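Out of five

Jun 22, 2018

I bought a kettle descaler last month, a sachet of white powder, and since then I have been asked for my opinion of it four times. First the shop wanted to know how I found the website. Then the delivery firm wanted to know how I found the delivery. Then the shop came back for the product itself, and when I didn't answer that one it sent me a reminder with a sad face in the subject line.

I have no opinion of the descaler. It's in a drawer.

I've been grumbling about this for long enough that people at home leave the room, so I thought I'd put it down here. My complaint is that I don't believe the numbers. I don't believe them when I give them, I don't believe them when other people give them, and I especially don't believe them when they come back to me on a poster saying that customers rate Prallumitz 4.8 for warmth. (Prallumitz sell flooring. I took it to mean the staff. It may have been the carpet.)

Take the dentist in Didthorpe. She is good, she's quick, and she doesn't ask me about my holidays while her hands are in my mouth. On the way out there is a tablet on a stand asking how likely I'd be to recommend the practice. I've never recommended a dentist in my life. If someone with toothache asked me, I suppose I would, so is that a five? Or is it a one, given that in all these years it hasn't come up? I pressed four. The receptionist could see the screen and I felt I'd insulted her.
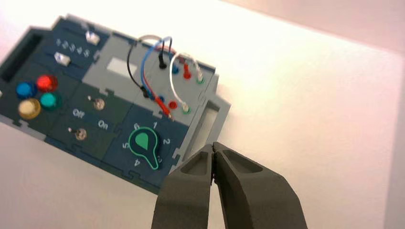 That four bothers me more than it should. I was brought up to think four out of five was high praise. My old school reports went from one to five and I don't think I ever saw a five on anybody's, mine included. Yet a man who came to fix our boiler in January told me, while packing his tools, that anything under a five counts against him. He said it quite cheerfully and then stood there. What am I supposed to do with that? He'd done a decent job. He'd also left the airing cupboard door off. In the scale I grew up with that's a solid four, with a note about the door. In his it was a telling-off from his manager. So I gave him five and hung the door myself, and somewhere there's a chart that says boiler customers are delighted.

Everybody does this, as far as I can tell. Bouchra Nasr gives five to everything on principle and thinks I'm mean for even wondering. Hicham Sqalli never answers at all, except when he's furious. Put the two of them together and you have most of the ratings in the country: one person being kind and one person who's had his parcel thrown over a hedge. The average of those two is a number, I'll grant you. I just can't see what it's a number of.

I did try to be fair about this. When we were looking for a new washing machine I sat down one evening and read the reviews properly, instead of looking at the stars. The one we liked had 3,139 of them. I read 520 before I gave up, and I know it was 520 because the site puts 20 on a page and I was on page 26 when my tea went cold. A great many said things like "arrived on time" or "looks nice, haven't used it yet". Five stars for a machine that hadn't been plugged in! Several were about a different machine. One person had taken off two stars because the drum was smaller than her mother's, and I'd have liked to hear more about that, but she didn't go on.

The useful ones were useful, I should say. A chap explained that the filter is behind a panel you need a coin to open, and that the coin scratches the panel. It was worth knowing. He'd given it three stars, and below him someone had given it five stars and said exactly the same thing about the coin.
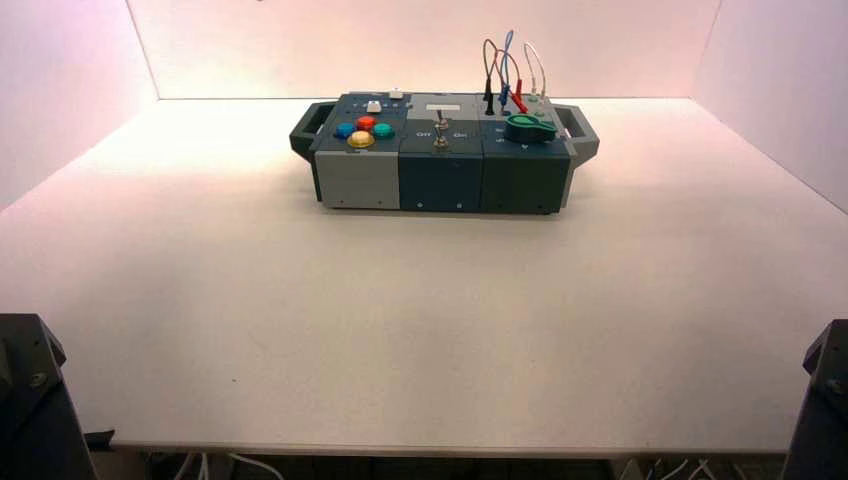

Three modules side by side, with a handle at each end.

People who work with surveys tell me I've got it wrong and that it all comes out in the wash if you ask enough people. I can see how that would be true if everyone's mistakes went in different directions. But they don't, do they? If every boiler man in the land stands in every hallway looking hopeful, the mistakes all go the same way, and asking more people only gets you more of them.

Then there's the matter of what happens to the answers. Wasilewska, the bakery on the corner, used to have a comments book on a string. You wrote in it that the rye had been a bit dense and the next week someone behind the counter would say they'd changed the flour, or that it was supposed to be dense, thank you. I once had a three-week argument in that book about caraway. Last year the book went and a card appeared with a web address on it. I filled it in once. It asked me to rate the freshness, the range, the welcome and the "overall experience", and there was no space for words. I've no idea who reads it. I asked at the counter and they had no idea either.

I was told I'd be less cross if I saw it from the other side, so I did ask. Abdelilah Zaki gets a score every month at work and says it goes up and down for no reason he's ever been able to find. When it goes up there is cake. When it goes down there's a meeting. He does the same job in both months. He's stopped looking at it, though he admits he still eats the cake.

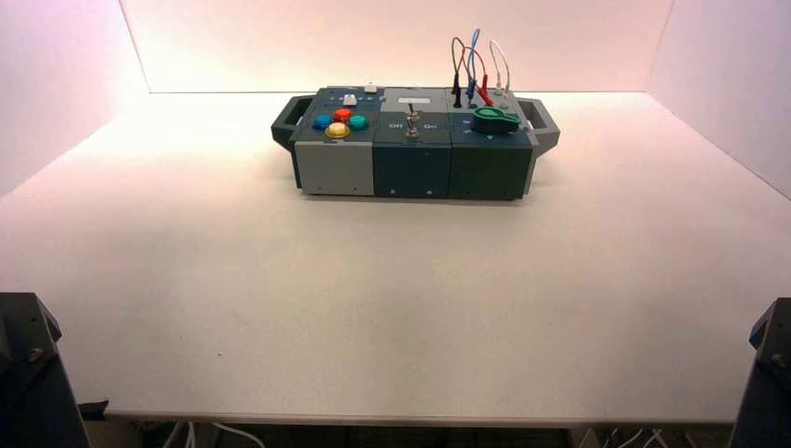

Margus Priedītis, commenting on my last moan about this, thinks I'm being unfair to the poor old star. When he moved to Piten he knew nobody to ask, he says, and a bad score was the only warning he had about a garage that later tried to charge him for a new exhaust he didn't need. He doesn't trust a 4.9 any more than I do, but he does trust a 2.1.

I've been chewing that over and I think he may have half a point. A really low score is hard to get by accident. It takes a lot of people being annoyed enough to bother, and they can't all have a grudge about their mother's drum. Against that, there's a café I love that sits at 2.9, and as far as I can make out it's because they won't do takeaway cups. I'd have missed years of very good soup.

So I'm staying suspicious, though I'll allow Margus his garage. What I've started doing is ignoring the number and writing a sentence when there's a box to write one in, even when the box says optional. I wrote one for the dentist. I said she was good and quick and didn't talk about holidays. They sent me an email thanking me for my feedback, with a link at the bottom asking how I'd found the process of leaving it.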